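Nultatura Open Day, 11/12/23

I drove up to Alalside on Sunday for the open day at Nultatura, the shop that builds most of the touring and randonneur frames you see on our side of the state. I ride one of their older frames and had never been to the building. Members have asked what it was like, so I am putting my notes here. They are long. The part about lighting near the end is probably the most useful if you are getting ready for the spring brevets.

Getting there

The shop is on the river road, past the grain elevator, in what used to be a feed store. Parking is on grass and was soft. If you ride out from town, take the old highway and cross at the second bridge. The first bridge has a steel deck and the expansion gaps run the same direction you do. I saw four or five riders from the Kirkari club walking their bikes across it.

There is no train. Kirkari is the nearest stop, and the ride from there is 40 miles with one long climb in the middle. The gas station at the top sells coffee and sandwiches but closes early on Sundays. The group that left Kirkari at dawn got to the shop before the first tour. The group that left an hour later had a headwind and missed it.

Sign-in

You wrote your name on a sheet by the door and got a sticker with a tour time. I was on the second tour. While waiting I looked at the bikes parked along the front wall, which were as interesting as anything inside. There was a tandem with three bottle cages per rider and a front rack made from an oven shelf. There was also a very clean 1980s sport tourer with the original fenders. The owner said he had done a 1200 on it, with two nights of rain, and had not replaced anything but tires and a shifter cable.

The tour

Ezequiel Soler led ours. He started in the shop sweeping floors and now does the brazing and most of the customer fittings. He speaks quietly and there were a lot of us, so stand near the front if you go next year.

The tubes come in cut long. They are mitered on an old milling machine, then cleaned, then set in the jig. Soler had a frame already in the jig and showed how far the rear end can be off before it matters. He said most of what customers call a handling problem is a fork problem, and a lot of fork problems are headset problems. He asked if anyone had a bike that pulled to one side. Three people raised their hands. He told all of them to check that the wheel was seated straight in the dropouts before they spent any money.

He brazed one bottle boss while we watched from behind a line of tape. It took a couple of minutes. He then spent much longer cleaning up the area, and said the cleaning is where the hours go on a frame.

Paint is done in a separate building and we could only look through the window. They offer six standard colors. A custom color adds several weeks, and he tried to talk people out of it if they wanted the bike for a particular event.

A complete touring bike was listed at $2,988 on the board, with fenders and a rack but no lights. Frame and fork alone are priced on request. The wait is up to 182 days, depending on the season. If you order in September you will probably get it for the first spring rides.

Fit

The fit room is small, so they took us in by halves. There is a stationary bike with sliding clamps for the saddle and bars. A woman from the Kirkari club volunteered to sit on it. She had been getting numb hands after the second control on long rides. Soler raised the bars a little and moved the saddle back, then had her pedal while he talked to the rest of us. After ten minutes he asked how it felt. She said it was better but that she would want to try it for six hours.

His advice on numb hands, as I wrote it down:

Check saddle tilt first. A nose-down saddle pushes weight onto the hands.
Double the bar tape on the tops and nothing else, then ride it for a month.
Change hand position before it hurts.
Gloves wear out on the inside before the outside. Replace them every season.

He also told us not to change two things at once, and to write down the old measurements before touching anything. I have broken both of those rules this year.

Lunch

Lunch was in the back under a canopy. Esteban, the restaurant from downtown Alalside, brought rice, beans, chicken, and roasted squash. It was pay what you want, with the money going to the trail fund. The line was long but moved. There was a second table with bananas, boiled potatoes with salt, and rice cakes wrapped in foil, set out the way they would be at a control. The potatoes went first.

I sat with two riders who had come up from the coast. They are planning their first 600 and wanted to know about sleep. I told them what I tell everyone, which is to book a room at the overnight control now and cancel it later if you don't need it. One of them plans to sleep in a post office lobby. I did that once and the lights stayed on all night.

Afternoon sessions

There were three sessions after lunch, and you could get to two of them. I went to the one on bags and the one on lights. The one I missed was on wheel truing. A clubmate went and said it was good for beginners, but there were not enough stands to go around.

The bag session was mostly people unpacking their own bags and explaining what was in them. I recommend this to any club that needs a winter meeting topic. The range was wide. One rider carries a spare folding tire on every ride over 200 kilometers. Another carries a tube, a patch kit, and a credit card. Nearly everyone had a rag of some kind, and nearly everyone had it at the bottom of the bag where you can't reach it without taking out everything else. I have moved mine to the outside pocket.
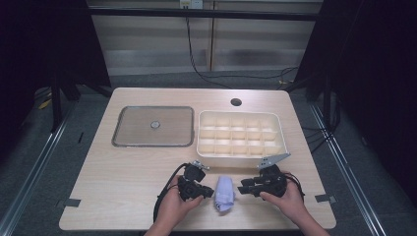

Lights

This was the best session of the day. The presenter runs the night rides out of Alalside and brought a board with a hub dynamo, a crank to turn it by hand, and several headlights wired up in a row. You could turn the crank and feel the difference in drag with the light on and off. It was smaller than I expected.

Points I took down:

Aim the beam on the road at night, on a flat stretch, with the bike loaded the way you will ride it. A full front bag lowers the front end enough to change the beam.
Carry a small backup headlight even if you have a dynamo. You need it to fix a flat in the dark.
Two taillights, on separate power. Check both at every stop after sunset.
Leave some slack in the wire where it passes the headset. Most of the failures the presenter sees are there, from turning the bars too far when the bike is leaned against a wall.
Clean the connectors before the season and again at midsummer.

Somebody asked about reflective vests and ankle bands. The answer was that ankle bands are worth more than people think, because they move. You still need to follow whatever the event rules say, and those differ, so read them before you travel.

There was some argument about blinking taillights. Most of the room was against them in a group, and I agree. Riding behind one for an hour is unpleasant, and it is hard to judge distance.

Things I would change

The tours were too big. Half the group could not see the brazing. Smaller groups and one more tour in the afternoon would fix it.

There was only one restroom. Bring your own water too, as the outside tap had been turned off for the winter and the kitchen sink was in use.

It would have helped to have a list of the sessions ahead of time. I would have brought my own headlight and asked about the bracket, which has been loose since the last 300.

Going home

I left at four with two bikes on the rack, mine and one belonging to a rider who had broken a spoke on the climb from Kirkari. The shop had the right length but the line for the repair stand was long and it was getting dark. We fixed it in my garage that evening.

The shop says they will hold the open day again next fall. If enough of us want to go, we could ride up on the Saturday and stay over in Alalside. Let me know at the next meeting, or leave a note on the sign-up sheet for the winter rides.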